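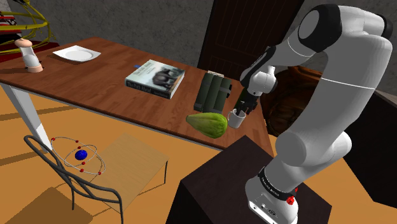 How often should I descale a drip coffee maker if I have hard water?

Posted by gronddale_tess
I have a Rolutar 4-cup drip machine that gets used every morning and again around 3 in the afternoon. Our tap water in Gronddale is hard enough to leave a crust on the shower head. The manual says every 200 brews, but I don't keep track of brews. Lately it takes a lot longer to fill the carafe and it sputters at the end. Is there a schedule that makes sense, and is vinegar okay or do I need the stuff in packets?

mapleporch
Once a month with your water. At two pots a day the 200 brews in the manual would be more than three months, and that number was probably written for softer water. The slow fill and the sputtering are both signs of scale in the heating tube, so do it now and start your schedule from there.

White vinegar is fine unless the manual says otherwise. Mix it half and half with water, fill the tank, and run half of it through. Switch the machine off, wait 40 minutes, then run the rest. After that run two full tanks of plain water, three if you still smell it. Take the paper filter out first, and any charcoal filter in the tank too. If it is still slow, repeat the whole thing the next day. Mine needed it twice the first time.

hardwater_dan
I use the Hekov citric acid powder. Costs more than vinegar but no smell. Don't mix it with vinegar, just use one or the other.

b.kettle
Get a filter pitcher. I switched to a Barbosa one in December and now I descale every 4 months. You have to change the cartridge on time or it stops doing much. Check that yours says it reduces hardness, some only help with the taste. Also wipe the spray head where the water comes out over the grounds. Mine had two holes blocked and I cleared them with a toothpick.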